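Skisdale Robotics Club: Desk Sorting Project Gallery

Posted 7/20/25 by Washington Bezerra

The desk sorting project is the summer module of the Skisdale club. Students write a program that finds small stationery items on a table, decides which container each belongs in, and plans a pick for each one. Work is split between two groups, Forumetti (vision) and Pliltetitz (motion). Both groups use the same object set and the same table layout rules, so results can be compared between sessions.

The rules are short. Containers and large items go along the back of the table. Small items go in front of them, at mixed angles, with a clear strip left at the near side. Markers are to end up in the mesh pen holder and erasers in the basket. Anything else is treated as an obstacle and must not be touched. 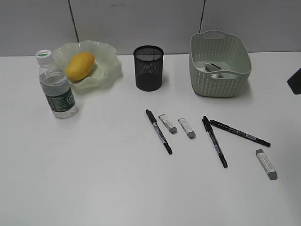 Angle is the main source of error for the vision group. A marker is long and thin, so a small mistake in the estimated axis moves the grasp point well away from the body. The erasers are more forgiving, but their pale sleeves give little contrast on a white surface. Forumetti first used a plain brightness threshold and lost most of the sleeve, keeping only the grey end. The current version looks for edges first and fills the outline afterwards.

Transparent and open-mesh objects are handled separately. The bottle and the pen holder both let the background through, and the early depth readings for them were not usable. Their positions are now entered by hand at the start of each run. This is listed as a known limit and will be looked at again in September.

The labelled set stands at 502 images. Of these, 201 are held back for testing and are not to be opened during tuning. Labels are drawn as rotated boxes, one per item, with the cap end of each marker recorded as a separate point. Two students label every image independently, and any pair of boxes that differs by more than 5 degrees is redrawn.

Pliltetitz has settled on a fixed approach height and a straight vertical descent. Markers are turned upright over the pen holder before release. Items that nearly touch are taken in order of clearance, the freest one first, and the positions are then read again. Some 400 simulated picks have been logged with this ordering. The most common fault in the log is a marker released too early, striking the rim of the holder.

Code and label files are kept in the Pimentel folder on the club drive. Students joining in September should read the layout rules and the labelling notes before asking for write access. Log sheets from earlier sessions are in the same folder, sorted by group.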